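Skova Home Goods
Bedroom > Summer Bedding > Woven Mats

Julow Woven Bed Mat, Green
Item 386
$40.00
In stock, ships rolled

We get more mail about the Julow than about anything else in the bedroom section, and most of it comes from people who bought it for hot nights and then found they were using it for everything else in the daytime too (folding laundry comes up again and again!). It's a fine, flexible woven mat in a soft green with a green binding, and it can go straight over your sheet or on top of a larger straw mat such as our Zawadzka.

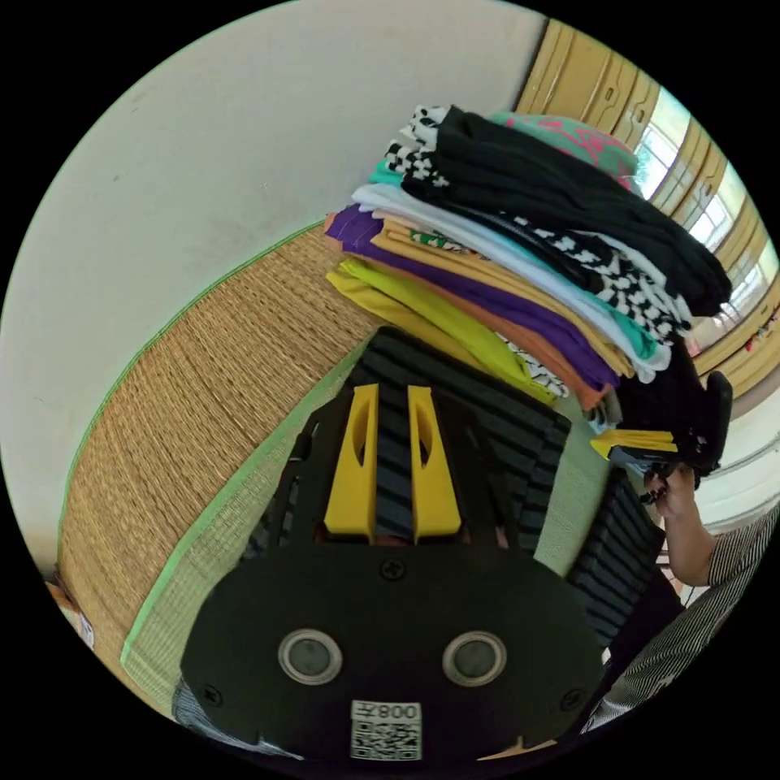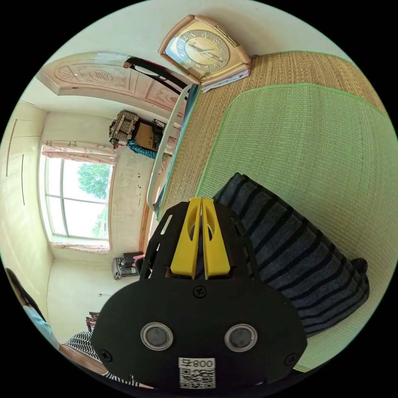 Folding day, with the green mat laid over the larger straw one in the second and third pictures.

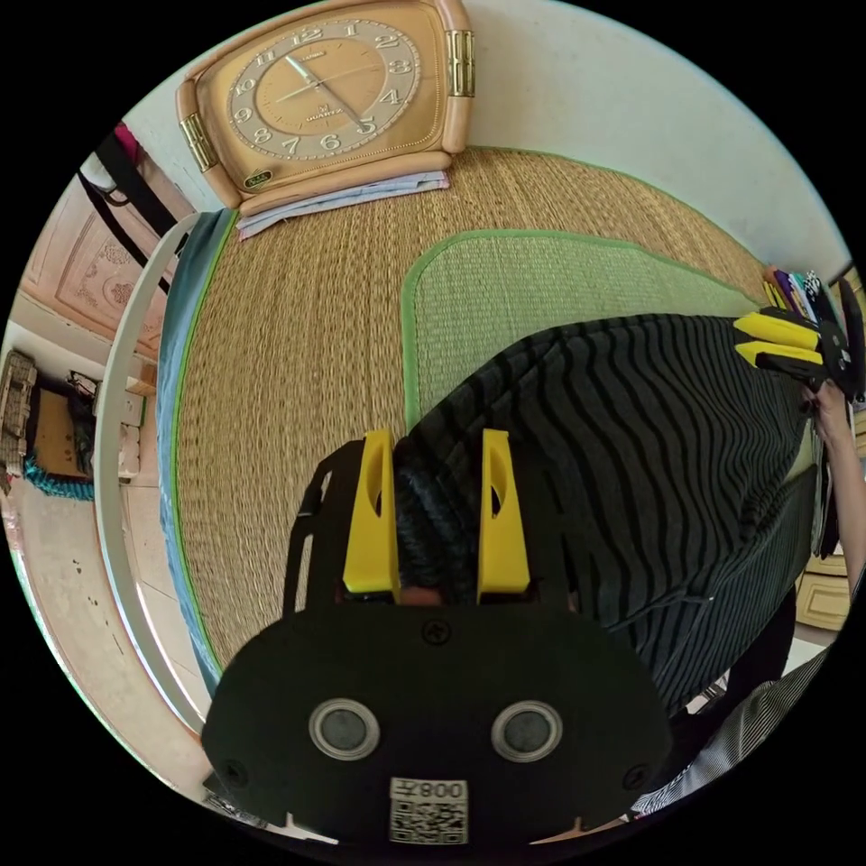
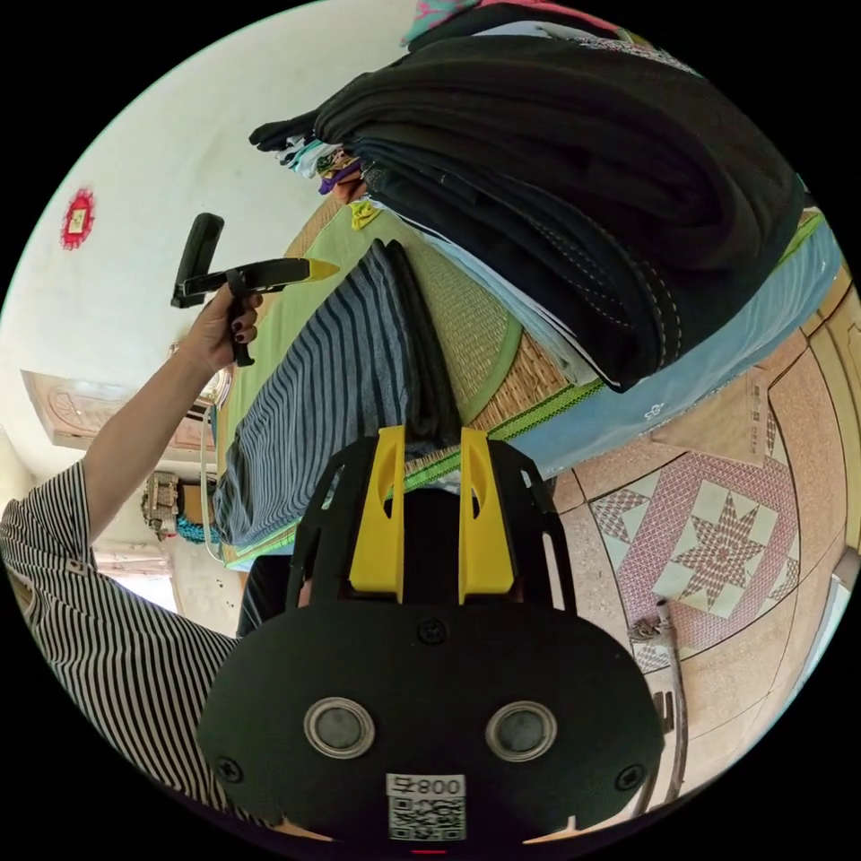 One customer wrote to us in March to say that she had put off buying a mat for years because her grandmother's used to pinch the backs of her knees, and that the Julow hadn't done it once, though she did wish the binding came in a plainer color. She folds the whole family's wash on it every week and says the shirts slide around a good deal less than they did on her old satin bedspread, but she would like us to warn people that a new mat wants a few days to lie down properly.

She's quite right about the few days, and we should say more about it. The mat reaches you rolled up in a long carton, and a mat that has been rolled for a while likes to stay rolled. Take it out of the carton as soon as you can, lay it on the bed with the curl facing down, and put something flat and fairly heavy at each end overnight. A folded quilt does nicely. Please don't bend it backward against the curl to hurry it along, as that can crack the weave near the binding, and a crack there is the one thing we haven't found a good way to mend. Small ripples across the middle are normal in the first week and usually settle with use.

About the weave

We think of the Julow as the softer sister of the Zawadzka. The Zawadzka is a straw mat with wide ribs and a firmer feel, sized to cover the bed from edge to edge, and some people sleep on it alone and love it. Others find it too firm for bare arms and shoulders, and that's really how the Julow came into the shop. Its grid is much finer, so it feels smoother under the hand, and being smaller it can be lifted off in the morning and put back at night without wrestling the whole bed. You can buy either one on its own. If you'd like both, put the Zawadzka down first and center the Julow over the part where you lie.

If you plan to fold clothes on it, go right ahead, it makes a lovely firm surface and piles stay upright on it better than they do on a comforter. Do zip the zippers and close any hooks first. A loose hook can catch a strand and pull it up, and once a strand is up it tends to catch on everything that comes after. If that happens, work it back down gently with the blunt end of a crochet hook and leave it be. Clothes should be fully dry before you stack them on the mat, and the same goes for towels.

Cleaning

Wipe along the weave with a cloth wrung out in plain cool water, then stand the mat on its edge somewhere airy until it's dry on both sides. No washing machine, no bleach, and no hot sun on the windowsill, which fades the green faster than you'd think. For crumbs or lint, a vacuum with the soft brush attachment on low is fine. We used to suggest a stiff brush in our printed leaflet. Please ignore that if you still have the old leaflet, we've changed our minds.

Putting it away for the winter

Roll it loosely with the smooth side out, tie it in two places with cotton tape, and keep it in a dry closet, standing up if there's room. The Jedine storage sleeve (item 872) fits the Julow and lets the air through. A plastic bag is a poor substitute, especially in a damp house. Folding will leave a crease that never quite comes out, so even if the shelf is short, do roll it.

What comes with it

One green woven mat with bound edges
Two cotton ties
Care leaflet (the new one)

The straw mat and the storage sleeve are sold separately.

Shipping and returns

Because of the long carton we charge a flat $11 for shipping, however many mats you order to one address, so it's well worth asking a neighbor whether they'd like one too. Returns are fine as long as the mat hasn't been slept on. Roll it the same way it came and keep the carton until you've made up your mind.

You may also like
Zawadzka Straw Mat, Full Bed
Jedine Storage Sleeve, Item 872
Cotton Ties, Pair

Page last updated Monday, November 10, 2025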